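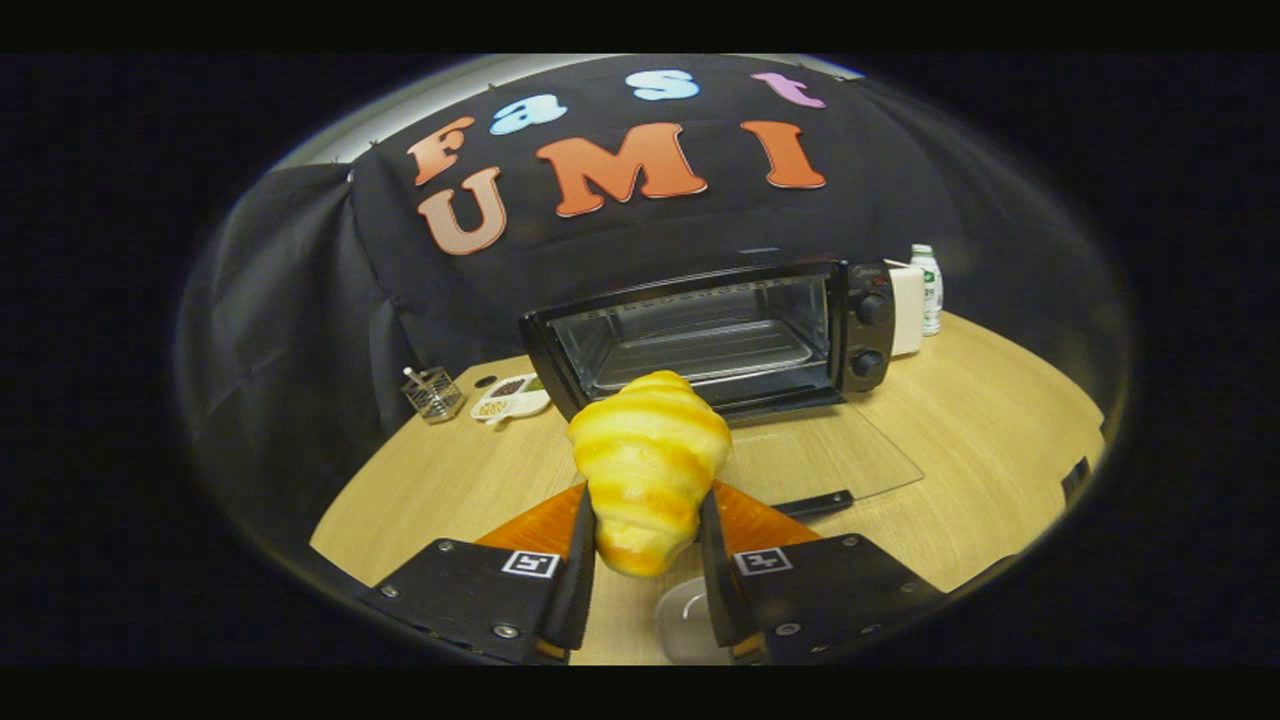

Bogdan Moldovan
Robot learning engineer, Stadolen project

I have now thought about toy croissants more than any grown man should. I've been meaning to write up the toaster oven task for ages, mostly because a couple of you asked how the hand-held gripper stuff was going, so get a cup of tea and off we go.

The short version of the method: we don't drive a robot about to collect training data any more. One of us picks up a gripper with a camera on it and does the job by hand, again and again, and the policy learns from those recordings. The two square markers on the fingers let the software work out how far apart they are at any moment, and the orange pads do the holding. The task is to pick up the croissant, get it into the oven, let go and back out without bashing anything.

We recorded 162 demonstrations for the first batch. I did most of the early ones and Plakgate (our name for the training code, don't ask) swallowed them happily and gave us a policy that was, well, rubbish. It went for the croissant beautifully and then dithered in front of the oven like me at a buffet.

So I sat down and watched the recordings back, all of them, over two long evenings. The trouble was me! I pinched the croissant a different way nearly every time – upright, sideways, once by the very tip – and then turned my wrist to make up for it on the way in. From the camera's point of view those are really quite different jobs. The open glass door made it worse, as it lies there in front of the oven and I kept taking odd little detours round the handle.

We threw out 53 of the worst and kept the rest. I expected the smaller set to do a bit worse and the argument to carry on, but the policy trained on it got the croissant onto the rack far more often, and the dithering mostly went. Đorđević, who had said from the start that I was a messy demonstrator, was very gracious about it for nearly an hour.

A few things I'm still unsure of. It might be the consistent grip that helped, or it might be that the ones we binned were also the slowest. We haven't pulled those two apart yet. Also, all of this is one table and one oven, with the same black cloth behind, so I'd not bet my lunch on it working in a real kitchen.

Next up is the Barance set, which will be 2,000 demonstrations with several people holding the gripper. I've written a one-page guide on how to grip things and I fully expect it to be ignored. We should have the first numbers in June, and I'll put them up whichever way they go.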